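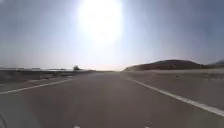
長い直線道路の走り方　眠気・逆光・速度感覚への対処手順

最終更新:2月
カテゴリ:車/長距離

「まっすぐな道は楽でいい」と言う人がいるが、私はあまり信用していない。楽なのは最初のうちだけで、ハンドルを切る用事がなくなると、人間は驚くほど早く運転から離れていく。目は開いている。手も輪の上にある。なのに、さっき通り過ぎた標識に何が書いてあったか思い出せない。

このページは、StivanoからTrerneckまでの298キロをひとりで走るときの手順をまとめたものだ。途中に町らしい町がなく、カーブも数えるほどしかない。往復に寄り道を足して、前回は走行距離が956キロになった。同じような道ならどこでもほぼ同じやり方が使えると思うが、山道や市街地には向かない。

先に断っておくと、ネットで見かける「眠気が一発で消える裏技」の類はほとんど載せていない。試して効かなかったものは、効かなかったと書く。私の体での話なので、あなたには効くかもしれない。が、まあ期待しないほうがいい。

用意するもの

・水(常温。炭酸はあとで書く理由で外した)
・サングラス。偏光かどうかはどちらでもいい
・乾いた布とガラスクリーナー
・キッチンタイマー、または鳴るだけの時計
・食べもの。味の薄いもの
・紙の地図か、経路を書き写したメモ
・三角表示板と反射ベスト
・懐中電灯
・タイヤの空気圧計

スマートフォンのホルダーは好みで。私は付けているが、直線では地図を見る用がないので画面は消している。点いていると見る。見ても「道なりに直進」としか出ていない。

Clilteckの居眠り警報器(3000円)も一時期使っていた。耳に掛けて、頭が前に傾くと鳴るという製品だ。確かに鳴る。ただし水を飲もうとしても鳴るし、メーターを覗いても鳴る。逆に、首が起きたままぼんやりしているときには何も言わない。私の場合、危ないのは決まって後者だった。半年で引き出しに入れた。欲しい人を止めはしないが、これを買ったから休憩を減らせる、という計算だけはしないほうがいい。

手順1　前の晩にやること

眠気対策として一番効くのは寝ることで、これに勝つ道具にはまだ会っていない。つまらない答えで申し訳ないが、ここを飛ばすと以下の手順はだいたい無駄になる。

荷物は前の晩に積む。朝に積むと出発が遅れ、遅れたぶんを道で取り返そうとする。直線道路は取り返せそうに見えるのが困ったところで、少し速度を上げたところで着く時刻はたいして変わらない。紙に書いて割り算してみるとよくわかる。私はこの割り算を一度やってから急ぐのをやめた。

燃料は満タンにする。「途中で入れればいい」は、途中に店がある道の話だ。Stivano側を出ると、次に給油できるのはSundqvistの分岐にある店で、ここは営業時間の張り紙がよく変わる。張り紙どおりに開いているとも限らない。私はSundqvistの給油機を最初から無いものとして計算している。開いていたらトイレを借りてコーヒーを買う。味については何も言わない。

空気圧はタイヤが冷えているうちに測る。数値は車によって違うので、運転席のドアを開けたところの表示に従うこと。「長距離は高めに入れるのが常識」と書いてあるページを何度か見たが、どの車の常識なのかを書いていないものばかりだった。私は表示どおりにしている。

手順2　フロントガラスの内側を拭く

外側を拭く人は多い。内側は忘れられている。

指で触って何もついていないように見えても、内側には薄い膜がある。内装から出るものなのか、人の息なのか、私にはわからない。原因は知らないが、太陽が正面に来た途端に全面が白くなるので、あることだけは確かだ。

やり方は簡単で、

1. 乾いた布で一度から拭きする
2. クリーナーを布のほうに吹く(ガラスに直接吹くとダッシュボードに垂れる)
3. 内側を横方向に拭く
4. 外側を縦方向に拭く
5. 別の乾いた面で両方を仕上げる

横と縦に分けておくと、筋が残ったときにどちらの面の汚れかがわかる。これは人から聞いて半信半疑で試したが、便利だったので続けている。

曇り止めの塗り剤は二種類使って、どちらもむらになった。塗り方が悪かったのかもしれない。三つ目を買う気にはなっていない。

手順3　座席とミラーを決めて、もう動かさない

出発前に座席を合わせる。背もたれは普段より少しだけ起こす。寝かせたほうが楽だという意見には反対しない。楽だから困るのだ。

膝は、ブレーキを奥まで踏んでもまだ少し曲がっている位置。手首は、背中をつけたまま輪の上端に乗る位置。教習所で言われたとおりのことで、新しい情報は何もない。

走りながら座席を動かすのはやめる。腰が痛くなったら停まって直す。腰が痛いということは休憩が遅かったということでもある。

ミラーは、自分の車の側面がほんの少し映る角度に。後ろに何もいない時間が長く続くと、ミラーを見る習慣そのものが消える。そして、いないと思っていた大型車が急に横に並んでいる。向こうは急に来たわけではない。こちらが見ていなかっただけだ。

手順4　目の置き場所を決める

直線で一番むずかしいのはここだと思う。

左右の白線は遠くに行くほど寄っていき、最後はひとつの点になる。何も考えずに座っていると、目がその点に吸い付く。吸い付いたまま動かなくなると、見ているようで見ていない状態になる。眠気の前にこれが来る。

「遠くを見ましょう」という助言はよく読む。間違いとは言わない。足元ばかり見ていると車がふらつくので、遠くを見ること自体は正しい。ただ、遠くを見っぱなしにしろという意味に取ると危ない。

私は次の順で目を動かしている。

・遠く(線が寄るあたり)
・中ほどの路面
・右の路肩
・ミラー
・速度計
・左の路肩
・また遠く

順番に意味はない。決めておくことに意味がある。決めておけば、飛ばしたときに「飛ばした」と気づける。三度続けて飛ばしたら、私は次の停車場所で必ず停まることにしている。

路肩を入れてあるのは、落ちている物がだいたいそこにあるからだ。黒っぽい点が見えたとき、それが石なのか、タイヤのかけらなのか、動物なのかは、近づくまでわからない。わからないうちに足をアクセルから離す。正体がわかってから減速するのでは遅いし、石だったとしても失うのは数秒だ。

声に出して「右、何か」と言うのも悪くない。ひとりで走っているなら恥ずかしがる相手もいない。最初は馬鹿らしいと思っていたが、警報器よりは役に立った。

手順5　車線の中の位置を保つ

白線と白線の間が広い道では、どこを走っても問題がないように感じる。これが曲者で、幅があるほどだらだら寄っていく。

寄り方には癖がある。私は右に寄る。荷物の載せ方のせいか、路面の傾きのせいか、ただの癖か、いまだに特定できていない。タイヤ屋で一度見てもらって、異常なしと言われた。信じていいのかどうか、そこも少し疑っている。

自分の癖を知るには、出発してすぐ、まだ目が冴えているうちに、左右の線がガラスのどのあたりから入ってくるかを覚えておくことだ。左の線はワイパーの付け根の少し上、右の線は窓枠の角、というように、車の中の目印と組にする。あとは時々それを見比べる。ずれていたら戻す。戻すときは小さく、ゆっくり。直線で大きく切る理由はまずない。

車線維持の補助が付いている車なら使えばいい。ただ、私の車のものは、線が薄くなったところや太陽が低いときに黙って外れる。黙って、というのが気に入らない。表示は小さく消えるだけで、音は鳴らない設定だった。設定画面を三階層降りたところに音の項目があったので、補助を使う人は出発前に探しておくといい。探しても無い車もあるだろう。

遠くの壁や斜面を目印にして位置を取る方法もすすめられたことがある。路側の低い壁は道に沿っていてくれるぶん、まだ使える。遠くの丘は使えない。いつまでも同じ場所にあるように見えて、こちらが動いている感じまで薄れてくる。 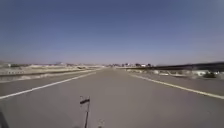 手順6　速度は体に聞かず、計器に聞く

「体感でわかる」という人の体感を、私は信用しない。自分のものも含めて。

脇に建物も木もない道では、速度の手がかりが極端に少ない。舗装がなめらかだと音まで一定になる。そのまま走っていると、今の速さが普通に思えてきて、少し足してもまた普通に思えてくる。足した覚えがないのに計器の針は上がっている。

対処はふたつ。

ひとつは、目を動かす順番に速度計を入れること。手順4に入れたのはそのためだ。

もうひとつは定速走行の機能を使うことだが、これには賛否がある。私は条件付きで使う。足が暇になるので、眠気が来やすくなるのは確かだと思う。一方で、速度がじわじわ上がるのは防げる。そこで、明るくて、休憩から間がなくて、前が見通せるときだけ入れる。ひとつでも欠けたら切る。

右足はペダルの近くに置いておくこと。あぐらをかいている人を隣の車線で見たことがあるが、あれは何を考えているのかわからない。

車間についても同じで、目測は当てにならない。前の車が何かの目印を過ぎてから自分が過ぎるまでを数える。二秒と教わった人が多いだろうが、私は四秒取る。空いた道で詰める意味がない。割り込まれたらまた空ければ済む。

町に入る手前が一番危ない。長く走ったあとに制限速度まで落とすと、止まっているように感じる。感じるだけで、歩行者から見ればまだじゅうぶん速い。標識を見たら、標識の位置までに落とし終える。過ぎてから落とし始める人が多い。

手順7　50分で停まる

タイマーを50分にして、鳴ったら次の安全な場所で停まる。眠くなくても停まる。

二時間に一度でいい、というのが世間でよく言われる目安らしい。私には長すぎた。景色の変わる道なら二時間でも平気だが、直線だけの道では一時間を過ぎたあたりから目の順番を飛ばし始める。50分という数字に学問的な裏付けはない。自分で何度か試して、飛ばし始める前に鳴るように決めただけだ。あなたの数字は自分で探してほしい。

停まったらやること。

1. 車から降りる。座ったまま窓を開けただけでは休憩に数えない
2. 車のまわりを一周する。ついでにタイヤを見る
3. 遠くと近くを交互に見る
4. 水を飲む
5. ガラスに虫がついていたら拭く
6. タイマーをかけ直す

これで数分。数分が惜しいと思ったら、たぶんもう疲れている。

路肩は休憩場所に数えない。舗装された帯が線の外にあると、いかにも停まれそうに見えるが、あれは故障のときのためのものだ。どうしても停まるしかないなら、できるだけ端に寄せ、ハザードを点け、ベストを着て、三角表示板を後ろに置き、ガードレールがあるならその外側に出て待つ。車の中で待つのは怖い。ぼんやりした運転者は、停まっている車に気づくのが遅い。あなたがさっきまでそうだったのなら、後ろから来る人もそうかもしれない。

眠気が来てしまったあとの話

ここまでの手順を守っても眠いときは眠い。そのとき巷で言われる方法と、私が試した結果を並べておく。

ガム。噛んでいる間は気が紛れる。味がなくなると終わる。顎だけが疲れた。

窓を開ける。効く。ただし短い。砂っぽい土地では目に入って別の危険が増える。

大音量の音楽。知っている曲だと歌っているうちに前を見なくなる。知らない曲だとうるさいだけだった。私は人のしゃべっている番組を小さめに流している。内容がつまらないと眠くなるので、番組選びのほうが難しい。

コーヒー。飲んですぐには来ない。飲んでから短く眠る、という順番がいいと読んで、これだけは疑いながら試して採用した。目覚めは悪くない。寝過ごしても責任は取れない。

炭酸水。飲んだ瞬間だけ目が開く。あとでげっぷとトイレの問題が残る。だから荷物の表から外した。

頬を叩く、腿をつねる。この段階まで来ているなら、叩く前に停まったほうがいい。痛みで延長できた時間を計ったことはないが、長くはない。

結局、停まって寝るのが一番早い。15分でも違う。座席を倒し、タイマーをかけ、鍵をかける。起きたらすぐには走り出さず、外を一周してからにする。

手順8　太陽が正面に来たら

私が一番嫌いなのはここだ。道がまっすぐだと、太陽も長いこと同じ位置に居座る。カーブの多い道なら少し我慢すれば横にずれてくれるのだが。

よくある助言は「サンバイザーを下ろしましょう」。下ろす。それで防げるのは太陽そのものだけで、空全体が白く光っているときや、地平線のあたりまで霞んでいるときはあまり助けにならない。遠くの路面が光の中に溶けてしまい、一番見たいところが一番見えない。

やることは次のとおり。

・速度を落とす。見えている距離で止まれるところまで
・ライトを点ける。自分のためというより、対向と後続のため
・サングラスは眩しくなる前に掛ける。眩しくなってから探すと手元を見ることになる
・サンバイザーは必要なぶんだけ下ろす。下げすぎると標識が消える
・目は太陽の真下から少し外し、手前側の路側の線を主な手がかりにする
・ウォッシャー液を使うなら、逆光に入る前。正面に太陽がある状態で吹くと、一瞬何も見えなくなる

偏光レンズについて。路面の照り返しには確かに差が出る。しかし真正面の太陽には普通の色つきレンズと大差がなかった。私の安物の話で、高級品がどうかは知らない。それと、偏光だと計器や画面が暗く見える車がある。買う前に運転席で掛けてみること。

ガードレールのある区間は、端がどこかわかるぶん少し気が楽だ。ただし金属の帯が横を流れ続けるのを見ていると、これもまた目が吸い付く。ちらっと見て戻す。

どうしても見えないなら、次の駐車場所で太陽がずれるのを待つ。時間がもったいない気がするだろう。私も毎回そう思い、毎回コーヒーを一杯飲んで待っている。出発の時刻を動かせるなら、午後の遅い時間に西へ向かう予定、朝に東へ向かう予定をはじめから組まないことだ。地図を見れば前の晩にわかる。
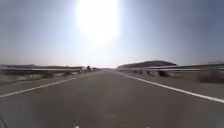
逆光の直線区間。手がかりは左右の白線とガードレール。

手順9　着いたあとにやること

着いたらすぐ荷物を下ろしたくなるが、その前に距離計の数字と時刻をメモする。どこで眠くなったか、どこで目の順番を飛ばしたかも、覚えているうちに一行ずつ。翌日になると「別に平気だった」に書き換わっている。記憶のほうを疑ってほしい。

私のメモを見返すと、飛ばしやすいのは出発直後でも到着前でもなく、二回目の休憩のあとに集まっていた。なので帰りはそこだけ休憩を一回増やす。

ガラスの内側はまた拭く。行きに拭いたからいい、とはならない。

よくある疑問

同乗者がいれば安心か
起きていれば。私の経験では、直線に入って最初に寝るのは助手席だ。交代要員として数えるなら、寝かせておくのも手だが、その場合は話し相手としては数えないこと。

夜のほうが涼しくて走りやすいのでは
眩しさはない。そのかわり路肩の物がほとんど見えない。動物も出る。私は夜にこの道を走るのはやめた。

運転支援がもっと良くなれば、こんな手順はいらなくなるのでは
そうかもしれない。そう言われ始めてから私は車を一度買い替えたが、タイマーはまだ積んでいる。

休憩を入れると到着はどれくらい遅れるか
私の場合、休憩なしで走った回と比べて、夕食の時間が変わるほどの差は出なかった。休憩なしの回は、着いてから座席で動けなくなっていたので、その時間も足している。

Sundqvistの店は冬も開いているか
2月に寄ったときは開いていた。トイレは使えて、給油機には「使用中止」の紙が貼ってあった。次に行ったらここを直す。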